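Knitting by the River: A Talk With the Founder of the Hullow Blanket Circle

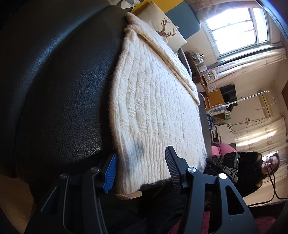 A folded cream blanket in a chunky ribbed knit.

The founder of the Hullow blanket circle learned to knit at nine, from a library book with the last chapter missing. "So for years I didn't know how to bind off," she says, laughing. "I made one scarf and it just kept going!"

These days the circle meets in the old ferry office in Hullow, and knitters drive in from Vosham and Morrison with bags of yarn on the back seat. They have finished 523 blankets, all of them given to families moving into new homes across the county.

She lights up when the talk turns to stitches. Ribbing is her great love — stretchy, forgiving, good for beginners. "You can get it wrong for 2 rows and it still looks like something," she says. "And it's so warm, you wouldn't believe it."

Wool is the big expense. A mill in Fereo sells the group its odd lots, 80 skeins at a time, and the colors are always a surprise. Last winter brought a mountain of mustard yellow. "We fought over it," she says. "I still want more."

The next beginners' class starts in September, and she already has needles set aside for it. Her goal is 1,000 blankets. "Then I'll finally finish that scarf," she says.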